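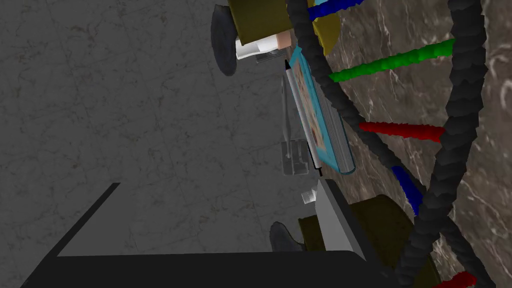 Vusia : une mise à jour corrective rétablit la signature des messages

Godach a mis à disposition, le 11 février 2023, la version corrective de Vusia, son module de chiffrement et de signature destiné aux logiciels de messagerie de bureau. Cette version met fin à un dysfonctionnement qui empêchait l'apposition de la signature numérique sur certains messages sortants et, dans des cas plus limités, la lecture des pièces jointes chiffrées.

L'anomalie concernait les postes sur lesquels le module avait été installé avant la dernière évolution du client de messagerie Goh. Au premier lancement suivant cette évolution, le composant chargé de dialoguer avec le trousseau de clés n'était plus reconnu. Le bouton de signature demeurait visible mais inactif, et aucun message d'erreur n'était présenté à l'utilisateur. Les envois partaient alors sans signature, ce que plusieurs services destinataires ont relevé avant les expéditeurs eux-mêmes.

Le service d'assistance a enregistré 261 signalements relatifs à ce défaut. Parmi eux, 158 provenaient d'organisations utilisant une installation centralisée, dans laquelle les droits de modification du dossier des modules sont réservés aux administrateurs. Pour ces dernières, la procédure de contournement diffusée dans un premier temps — fermeture complète de Goh, suppression du cache du module, puis redémarrage de l'application — ne pouvait être appliquée par les utilisateurs.

« Nous avons conscience de la gêne occasionnée, en particulier pour les équipes dont les échanges doivent être signés par obligation réglementaire. La procédure provisoire n'était pas satisfaisante et nous avons préféré différer de quelques jours la publication du correctif afin de le vérifier sur les installations centralisées », a déclaré Farah Tarigan, responsable de la maintenance logicielle chez Godach.

Modalités d'installation

La mise à jour est proposée automatiquement aux utilisateurs qui ont conservé les réglages par défaut. Elle peut également être téléchargée depuis l'espace client. Goh doit être fermé pendant toute la durée de l'opération. À la réouverture, le module demande une nouvelle fois l'autorisation d'accéder au trousseau ; un refus à cette étape laisse la signature désactivée, et l'autorisation doit alors être accordée manuellement dans les préférences du module, rubrique « Clés et identités ».

Les clés privées existantes ne sont ni remplacées ni déplacées par l'installation. Godach recommande néanmoins d'en effectuer une sauvegarde préalable et d'en vérifier la phrase secrète. Les messages chiffrés reçus pendant la période de dysfonctionnement redeviennent lisibles sans intervention particulière. Les messages partis sans signature ne peuvent, en revanche, être signés a posteriori : il appartient à l'expéditeur de les renvoyer s'il l'estime nécessaire.

Pour les parcs administrés au moyen de la console Plindell, un paquet distinct est fourni. Son déploiement requiert une désinstallation préalable de l'ancien module, faute de quoi deux exemplaires de Vusia peuvent coexister sur le même poste et se désactiver mutuellement. Une note technique destinée aux administrateurs précise l'ordre des opérations et les journaux à consulter en cas d'échec.

Points restant ouverts

Godach indique que 2 anomalies connues subsistent dans cette version. La première affecte l'affichage de l'indicateur de signature dans la liste des messages lorsque le tri par conversation est activé ; la validité de la signature n'est pas en cause et l'information reste exacte dans la fenêtre du message. La seconde concerne les brouillons enregistrés sur un serveur distant, qui peuvent y être conservés en clair lorsque l'option de chiffrement est activée après le début de la rédaction. Dans l'attente d'un correctif, il est conseillé d'activer le chiffrement avant la saisie du texte ou de conserver les brouillons sur le poste local.

Ces points seront traités dans une prochaine version, dont la publication est envisagée au mois de mai. Celle-ci devrait aussi introduire un contrôle de compatibilité au démarrage : si le client de messagerie a été modifié et que le module n'est plus chargé, un avertissement s'affichera avant tout envoi. Godach n'a pas précisé si les anciennes versions de Goh continueraient d'être prises en charge — une annonce distincte sera faite à ce sujet.

Les utilisateurs rencontrant des difficultés après l'installation sont invités à joindre à leur demande d'assistance le rapport généré par le module, accessible depuis le menu d'aide. Ce rapport ne contient ni le texte des messages ni les clés privées.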